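May, bench notes, dye room, Plaltside

Continuing the wash-fastness work on the Drikance charcoal. Dilwyn Gittins asked for a second run after the first set came back uneven, so I have repeated the whole thing from scouring onward with the same cloth lot (Brarnia, plain weave, undyed).

Recipe as last time except for the salt. I had been adding it in one go at the start, which Tegwen Cadwaladr thinks is why the colour strikes so fast on the outer folds. This run it went in as 3 portions at 15 minute intervals. Bath volume 800 mL per swatch, temperature held on the hot plate, stirred by hand. The stirring is the weak point. I got called to the phone during the second interval and the swatches sat, probably long enough to matter.

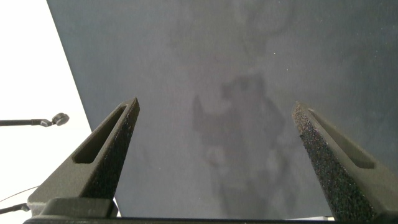

Rinse water ran clear sooner than in the first run. I didn't time it, so that is an impression and should not go in the report. Next run: time it.

Washed swatches are numbered on the selvedge in laundry pen. Swatch 7 lost its number in the soap bath and I identified it by elimination. Anyone using the set later should treat 7 and 8 as possibly swapped.

Grey scale readings, taken at the north window before lunch:

- 1 to 4: staining on the adjacent cotton 4, colour change 4
- 5 and 6: staining 4, colour change 3–4
- 7 and 8: staining 3–4, colour change 3–4
- 9 to 12: staining 4, colour change 4

Better than the first run throughout. 5 through 8 were the ones in the bath when I was on the phone, so the dip in the middle is more likely the stirring than the dye.
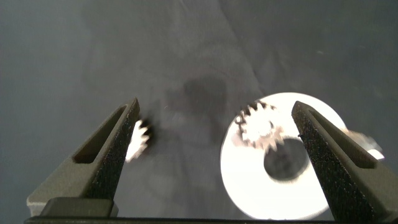
Evenness is harder to put a number on. I have been judging it by eye against a flat light, and charcoal is an awkward shade for it — any fold reads as a change in colour. A faint diagonal crease in dark grey cloth shows up lighter than what surrounds it, and a darker blotch just below could be damp or could be shadow, with no way to tell by looking. For grading purposes that is useless. From now on everything gets pressed, conditioned overnight and turned a quarter before a patch is written down as a patch. If it moves with the light it isn't in the dye.

Applied that to the swatches I had marked as uneven. Most of the marks went away after pressing. Swatches 5 and 8 kept theirs, both along the edge that had been folded under in the bath.

Tegwen suggests cutting the swatches narrower so they hang straight and don't need folding. Agreed, though it leaves less cloth for the rub test. Will try half width on the next lot and do the rub test on a separate piece from the same bath.

Other items:

- The Saber balance is drifting again. Zeroed it before each weighing and it still wandered by the last one. Dilwyn has the check weights.
- Soda ash is down to the last jar. Order with the next lot of soap.
- The lid on the small bath doesn't seat properly. Evaporation loss not measured.

Half-width swatches are cut and soaking. Scour first thing tomorrow, dye bath on by 10.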